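Forthorpe Home and Garden Forum > Indoors > Floors and Walls

Topic: Herringbone in a long narrow room - which way should the points go?

jackdaw_lane
We finally got the keys to the flat above the old Crenshaw shop and I am beside myself. First job is the hallway and the long front room, and I've set my heart on herringbone. Real oak, oiled, the full works!

My question is direction. Do the points run away from you as you walk in, or across the room? My other half says across, to make it look wider. I say lengthways, towards the window. We have been moving bits of cardboard about on the floor since Saturday and are no nearer to an answer.

mossop
Lengthways, every time. You want your eye pulled to the window. Across looks fine in a square room but in a long one it ends up like a stack of shelves.

Lovely project, by the way. Please post as you go.

PelhamB
I'll disagree with mossop. I laid mine across in a room not much wider than a bus and I love it. Everybody who comes in says how roomy it feels. Lengthways can turn a narrow room into a runway.

It also depends where the light comes from. If the window is at the far end, the light skims along the boards and you'll see every tiny step between them. Across, you get away with more.

mossop
You get away with more if your boards are level in the first place :) A runway is no bad thing if there's something nice at the end of it.

Kha Nông
Oh I do love a herringbone thread. I've done four of these now, two for us and two for family, and I'd happily do another tomorrow.

Direction matters less than your starting line. Find the centre of the room at both ends, snap a chalk line between them, and then stand in the doorway and look at it for a good long while before you open the glue. Old rooms are never square. In our last house the centre line was dead right by the tape and looked plainly wrong from the door, because the chimney breast pulled everything to the left. I moved the line over a thumb's width and it looked perfect. The borders came out uneven and not one person has ever spotted it.

Also check the subfloor. Then check it again. Herringbone shows up a dip far more than straight boards do, as every short plank has its own opinion.

jackdaw_lane
Kha, that's brilliant, thank you. There IS a chimney breast. It's on the right. I shall go and stand in the doorway.

How much extra should I order for offcuts? The man at the yard said one thing and the website said another.

tilly_wick
I had plenty left over and was glad of it. A pipe burst under the sink two winters later and I had matching boards in the loft. You can't get that colour any more.

Kha Nông
Order more than the yard tells you, and get it all from one batch. Then open every pack and mix them as you go. If you work through one pack at a time you get patches, a pale bit here and a dark bit there, and once you've noticed it you'll never stop.

PelhamB
Can I ask what the budget is? I paid £2,117 for the boards, glue and underlay, fitting on top. I'm not saying that to put you off. I just wish I'd known before I'd fallen in love with the samples.

jackdaw_lane
A bit under that, if we fit it ourselves. Is that mad? I've tiled a bathroom and put up a lot of shelves.

mossop
Not mad at all. If you can tile you can do this. It's slower, that's all. Put the radio on and do a few rows a night.

grebe
Slightly against the grain here (sorry) but have you thought about a click-together one? There's a range called Iltine that does a decent wood-look chevron, and my sister's has stood up to two dogs and a toddler. It was £30 a pack when she bought it. You can have it down in a weekend and walk on it the same evening.

PelhamB
Chevron and herringbone aren't the same thing, though! Chevron boards are cut at an angle so the ends meet in a proper V. Herringbone boards have square ends and sit in a zigzag, one tucked against the next. People use the names any old how, shops included, so look at the drawing on the box before you buy.

grebe
Fair point. The click one does both, I think. I stand by it for a hallway where people come in with wet boots.

tilly_wick
I'm with grebe on hallways. Real oak in the front room, something tougher by the front door, and a neat brass strip between. I did that and the join looks as if it was always meant to be there.

Kha Nông
I'd carry the oak right through, myself. A pattern that runs from one room into the next is half the joy of it. But then I make everyone take their shoes off at the door, so perhaps don't listen to me.

On looking after it, whichever you choose: sweep or vacuum first, always, as grit is what does the damage. After that a flat mop, wrung out hard so it's barely damp, working along the length of the room.
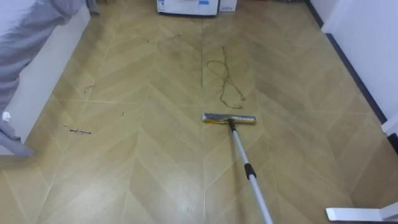
Never a steam mop on oiled oak, please. It gets down into the joints and lifts the edges, and with herringbone you have an awful lot of edges. I use the Jevow soap, a capful to a bucket, and put a fresh coat of oil on every other July when we can have the windows open all day.

mossop
Seconded on the steam mop. Mine went to the charity shop the week the floor was finished.

PelhamB
I've steamed mine for years with no trouble. It's lacquered, mind you, not oiled.

Kha Nông
Lacquer is more forgiving, I'll give you that. I still wouldn't!

jackdaw_lane
Right, report from the doorway. Lengthways has won. We laid the cardboard out both ways this evening, properly this time, right up to the window, and even my other half had to admit it. The centre line does need to shift a touch towards the chimney breast, exactly as Kha said, or maybe away from it. I need to look again in daylight.

Hallway still under discussion. Samples of both are coming, and I'll put them by the front door and walk all over them.

mossop
Away from it, I'd bet. Post a sketch with the measurements and we can all argue about that next.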